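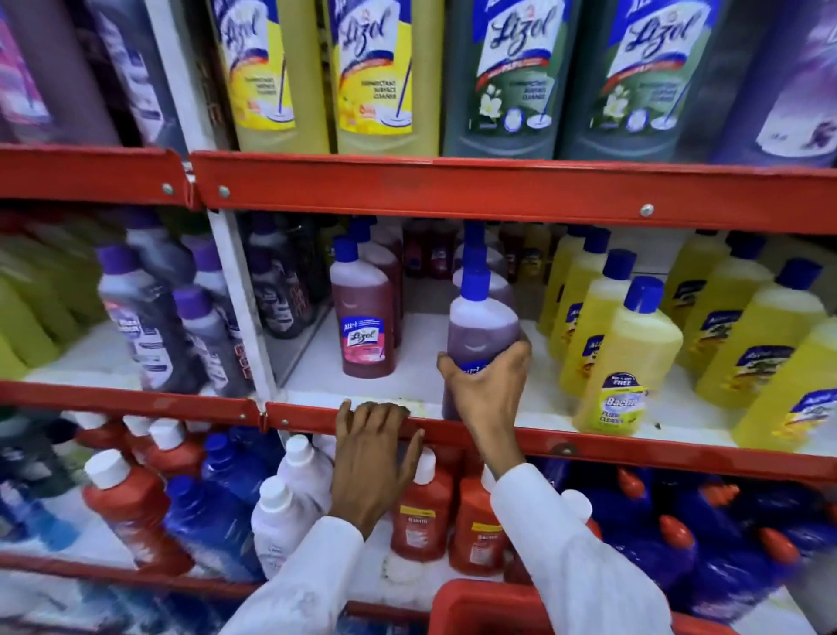 Productos de limpieza en las baldas del supermercado.

Acta de la reunión ordinaria de la comunidad de vecinos del edificio Troninwood

Lugar: sala de la planta baja, portal B
Hora de inicio: 19:00 en segunda convocatoria
Preside: Janka Procházka
Asistencia: vecinos de 13 viviendas, entre presentes y representados, según la hoja de firmas que se adjunta

1. Lectura y aprobación del acta anterior

Se lee el acta de la reunión anterior. La propietaria del 3.º A pide que conste que su queja se refería al ruido de la puerta del garaje y no al del ascensor. Se corrige y se aprueba por unanimidad.

2. Limpieza de escalera y portales

La presidenta informa de que el contrato con la empresa Sinaga termina en enero. La empresa ofrece renovar en las mismas condiciones: limpieza de los dos portales y de las escaleras tres días por semana, y cristales una vez al mes. Los productos no están incluidos y los sigue comprando la comunidad.

El vecino del 1.º C considera que el rellano del primero se friega con menos frecuencia que los demás. La propietaria del 5.º B no está de acuerdo y dice que el problema son las bicicletas, que no dejan pasar la fregona. Se debate el asunto sin llegar a una conclusión. La presidenta hablará con la encargada de Sinaga para que se deje en el tablón una hoja con los días y las plantas.

Se pide que el producto del suelo sea sin perfume fuerte, al menos en el portal B, donde hay poca ventilación. Se acepta. También se acuerda guardar los envases en el cuarto de contadores, en alto y con llave, en su recipiente original. No se volverán a rellenar botellas de agua con lejía ni con ningún otro producto.

Votación sobre la renovación: 11 a favor, 2 abstenciones. Aprobada.

3. Filtración en el garaje

La mancha del techo sobre las plazas del fondo sigue creciendo. Se han pedido dos presupuestos. Pondow propone levantar el pavimento del patio e impermeabilizar de nuevo, por 3.428 euros, IVA incluido. Avetti propone sellar solo la junta perimetral, por 700 euros, sin garantía sobre el resto de la superficie.

El propietario del 4.º D recuerda que la junta ya se selló hace unos años y que el agua volvió al segundo invierno. Varios vecinos preguntan si el seguro cubre algo. El administrador contesta que cubre los daños interiores, pero no la reparación de la causa, y que enviará la póliza a quien la pida.

Se vota la propuesta de Pondow, con cargo al fondo de reserva y sin derrama: 9 a favor, 3 en contra, 1 abstención. Aprobada. Los vecinos del bajo tendrán que retirar las macetas del patio antes de que empiece la obra - se les avisará por escrito con una semana de antelación.

4. Bicicletas y carritos

Se acuerda que las bicicletas no pueden quedar en los rellanos. Quien no tenga trastero podrá usar el hueco bajo la escalera del portal A, donde caben pocas, por orden de solicitud. Los carritos de bebé pueden seguir junto a los buzones si no tapan el extintor.

5. Calefacción

Se mantiene el horario actual. La vecina del 6.º A solicita adelantar el encendido de la mañana media hora. El administrador pedirá el cálculo del coste y se tratará en la próxima reunión.

6. Ruegos y preguntas

- La luz del tramo entre el segundo y el tercero tarda en encenderse. Se avisará al electricista.
- El 2.º B hará una mudanza el sábado y pide disculpas por adelantado por el uso del ascensor.
- Se recuerda que el cartón se deja plegado.
- El 1.º C pregunta por las llaves de la azotea. Hay una copia en poder de la presidenta y otra en administración.

Sin más asuntos que tratar, se levanta la sesión a las 20:40.

V.º B.º de la presidenta: Janka Procházka
El secretario-administrador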